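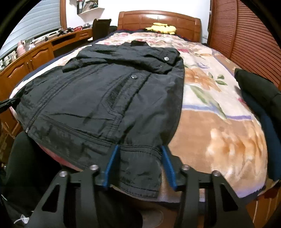

Fullthorpe Spray-On Fabric Reproofer is for the outer layer you already own and have stopped trusting. It puts back the water-repellent finish that wears off coats with use, and it does so without scent, shine or any promise of improving your posture. Spread the garment out flat before you decide how much you need. A black jacket on a flowered blanket looks like a modest job, but wrinkles take up more spray than people expect, and so do a turned-up collar and the stitched seam along the hem. Having had your look, move the coat somewhere washable. The bottle is for coats. Your bedding did not ask to be waterproof.

What it does

Most rainwear leaves the shop with a finish that makes water bead and roll away. Car seats, bag straps and elbows rub it off. The fabric then "wets out," a trade term meaning you feel like a tea bag. Reproofer restores the beading. It will not mend a hole, revive a perished lining or turn a cardigan into a raincoat, though we have had letters.

Suitable for

Nylon, polyester and most blends. Also umbrellas, tent bags and the outside of a backpack.

Not suitable for

Leather, suede, silk, fur (real or otherwise), or anything labeled dry clean only. If the care label has washed blank, test a patch inside the hem and leave it overnight.

How to use

Wash the garment first with a plain soap cleaner. Fabric softener is the enemy of this product and will undo it quietly.

Zip up, close the flaps and hang the garment outdoors or in a shower stall while it's still damp.

Spray evenly from a hand's width away, going over shoulders and cuffs twice.

Wait 2 minutes and wipe off any drips with a cloth you don't love.

Hang to dry. Low heat in the dryer helps if the label allows it.

Sizes

Pump bottle, 8 oz. Does roughly two adult jackets, or one very large one belonging to an optimist.

Refill pouch, 100 oz. Meant for scout troops and rental shops. Fits the Fullthorpe pump and also the older Masarthorpe bottle, if you kept the cap.

Scent

None. We tried a pine version. We have stopped.

Shelf life

365 days after opening, kept out of frost. After that it separates and no amount of shaking will bring it round.

From customers

"My walking coat now sheds rain onto my trousers, so I have bought a second bottle." Ineke Verbeke

"Works fine. The trigger is stiff. I have mentioned the trigger before."

The trigger was changed in October. Bottles with the gray collar have the new one, and we'll swap an old one free if you write to us with your order number.

Goes with

Rosura Soap Cleaner, for the wash beforehand.

Marinho Seam Sealer, for leaks along the stitching, which Reproofer can't fix.

Shipping

Bottles ship upright by ground service only. Refill pouches go out in their own carton and can't be combined with other items, however small you say they are.

Page last updated 2020-01-05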